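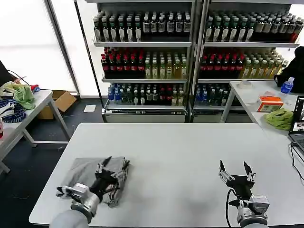 When does an arm count as parked? When the fingers are open, nothing is in them, the drive is in hold and somebody has said "parked" out loud. All four, every time, and the fourth one is the one we keep skipping.

Notebook, July, started 9:40 a.m.

Finally sat down with the Stiditz cell rules and a pencil, and I'm having a much better time than I expected! The old sheet was written for one arm with a suction cup, and you can tell. It talks about "the tool" all the way through. With two hands on one table you need to say which hand, so every line that said "the tool" now says left, right or both. That change alone cleared up most of the arguments we've been having over the cloth task.

Rules as they stand after this morning:

- Call the side before the move. "Left, going down." Short words, same words each time.
- One hand on the cloth, the other hand parked. Two-handed folds get their own call.
- No human hands past the near edge of the table unless both arms are parked.
- Reach-in speed is capped at setting 4 whenever a person is inside the tape. Setting 8 is for empty-cell runs only. (Trefor wants 8 gone from the menu altogether. I want to keep it, with a key.)
- Cables get looked at before the first run and again after lunch. Run a finger along the wrist loop with power off, feel for nicks, check that it still has slack at full turn.
- Whoever holds the stop button doesn't hold anything else. Coffee counts as something else, Trefor.

I typed these into Trostudora as a draft so people can mark them up. Please do! It's ticket 2426, and comments in the ticket are far easier to deal with than comments shouted across the room.

**On clearances**

We had 900 mm in the old sheet as the walking gap behind the operator, and I'm keeping it. I like it a lot, in fact -- you can get a person and a cart through, and it matches the tape that's already on the floor in the other bay. What was missing is a rule for the table itself, so I wrote one: the work surface holds the work piece and nothing that isn't in the task sheet. Side tables are for everything else. If something has to share the main table, it gets a home spot, and the home spot gets drawn on the cell map before the run. 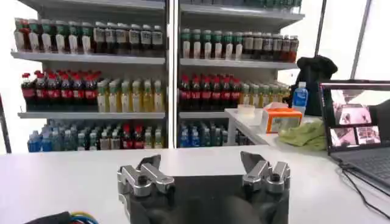 The pre-run check needed the most rewriting, and it's the bit I'm happiest with. The old one said "check gripper," which could mean anything, and mostly meant a glance. The new one has you open the fingers fully, look straight between the tips, then look past them to the table and on to whatever is beyond it. Done from the wrist view it's lovely and quick: open gap between the two dark tips, clear white surface underneath, shelves of bottles beyond the far edge. The same look takes in the laptop on the right with its camera tiles up and the black cables coming off across the tabletop, so the laptop and its cables go on the cell map as a home spot with a keep-out drawn around both. I've penciled it in and want a second opinion on the shape.

Also new: the shelves are now named in the reach limits. They were only ever "background" before, and I don't think background is a word that belongs in a safety sheet. The far edge of the table is the hard limit for both arms during cloth work. Bottle tasks will get a separate sheet with separate limits, and you load one or the other, never a mix.

**Connectors**

Side job. The Hirose connectors should be listed by position in the log, so that a swap can be traced later. At the moment we write "replaced connector" and everyone has to guess. New format is side, joint, date, initials. Takes ten seconds.

**Still open**

- Who can clear a stop? I say the person who pressed it, plus one other. Trefor Morgan says the presser alone is enough if they've walked the cell first. We went back and forth until noon and both enjoyed it too much to settle it.
- Skollix sent over their handover form and it's really good. One page, big boxes, space for "what felt odd." Want to borrow that box for ours.
- Does "parked" need a light as well as a call? I'd love a light. Need to see if there's a spare output.
- Print the sheet at a size people can read while standing at the stop button.

Next: dry run of the spoken calls with power off, two people, swapping sides halfway through. I'll bring the marker for the keep-out line.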